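Search this journal Search Advanced

Reading time: 4 min

3.2 Surface wear in reusable storage bins

Coating loss was surveyed at the Naltov and Tiltolitz depots during May. Of 465 bins inspected, 69 had lost paint over a continuous band on at least one inner wall. Wear was graded by eye on the Horkosness scale, which records the length of the band and ignores single scratches. Bins with steep walls were graded separately – their contents tend to settle against the lower edge.

Figure 4 gives an example of band wear on a sloped white panel, with gray showing through the paint along the lower part and a few thin vertical scratches higher up.

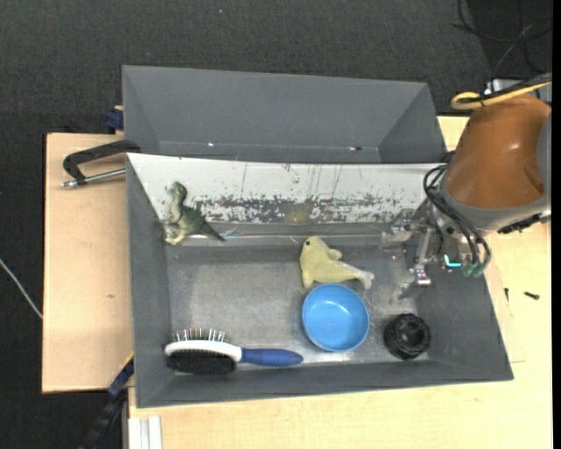

Figure 4. Band wear on the far inner wall of a bin.

3.3 Repainting trial

A subset of 20 worn bins was repainted with the Barbosa two-coat method and returned to use at Tiltolitz. Panels were sanded by hand, wiped down and left overnight between coats. Adhesion was tested by tape pull at 59 days. Results are given by wall angle in Table 2 – floors were left out of the trial.

We use cookies to improve your experience. Accept Manage settings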